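Fahy Toy Library: Questions About Borrowing and Returning

Most of what people ask at the desk is answered on this page. If you need something else, call or come by during open hours.
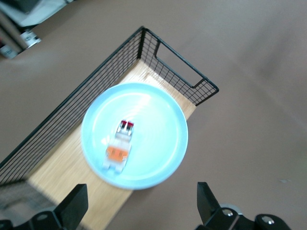

How borrowing works

How many toys can we take home?
Each family can have four items out at once. A small vehicle counts as one item. A boxed set counts as one item too, even if it has a lot of pieces in it.

How long can we keep them?
Two weeks. You can renew once by phone or at the desk, unless another family has put a hold on the toy.

What does it cost?
Membership is $40 a year per household. There is no charge per toy. If you join in December, your membership runs through the end of the following year.

Do you take holds?
Yes. Ask at the desk or leave a message with the name of the toy. We keep held toys for four days, then they go back on the shelf.

Returns

Where do I put small toys when I bring them back?
Cars, trucks, figures and anything else that fits in your hand go on a plate in one of the wire baskets. The baskets have a board in the bottom so small parts don't drop through the mesh. Please use one plate per family and put your card number slip beside it.

Why plates?
Small toys used to get mixed together in the return bin, and we couldn't tell whose were whose. Seema Upadhyay brought in a stack of plates from home and we have used them ever since. They wash easily and a lost wheel or screw shows up right away.

Can my child put the toys back?
Yes, and most of them like to. The plates can break, so please leave the plate in the basket and have your child set the toy on it.

What about large toys?
Leave ride-ons, play kitchens and anything over 40 pounds by the side door and tell someone at the desk. Don't stack anything on top of the baskets.

Can I return toys when you're closed?
Boxed sets can go in the drop box by the entrance. Loose toys can't, even in a bag.

Cleaning and damage

Do I need to clean a toy before I return it?
Wipe off food and mud. We do the rest. Hard plastic toys are washed in warm soapy water and dried on a rack overnight. Toys with batteries or lights are wiped with a damp cloth only — please don't put them in the sink at home.

Something broke. Do I have to pay for it?
Usually no. Put the toy and every piece you can find on the plate and write "broken" on your slip. Barnabás Fekete does our repairs and can fix most axles, doors and battery covers. We charge only if a toy is lost or can't be repaired, and the most we charge for a single small toy is $5.

A sticker or label came off. Does that matter?
Item labels matter, decorative stickers don't. If the item label is gone, tell us and we'll print a new one.

I kept a piece by mistake.
Bring it in when you can. We have a jar of about 49 unclaimed parts, so write down which toy it belongs to.

Donations

Do you take used toys?
Yes, if they are clean and complete. We can't take soft toys, anything with a cracked battery case, or toys with button batteries that open without a screwdriver.

Who do I talk to about a larger donation?
Ask for Magdolna Lakatos. She can tell you what we have room for.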